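Search this site Go

Cleaning a keyboard you've been eating over

Unplug it first. Turn it over, tap the back and try not to identify what falls out. A big white board makes a fine work surface, and crumbs show up on it with cruel clarity.

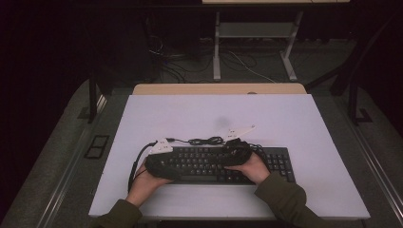
A reader at Skunia swears by doing the cable before the keys, on the grounds that by the end you won't care about the cable. Fair enough.

Wipe along the rows with a barely damp cloth – 5 minutes, up to 10 if you snack. Do the palm rest last. Plug in once dry.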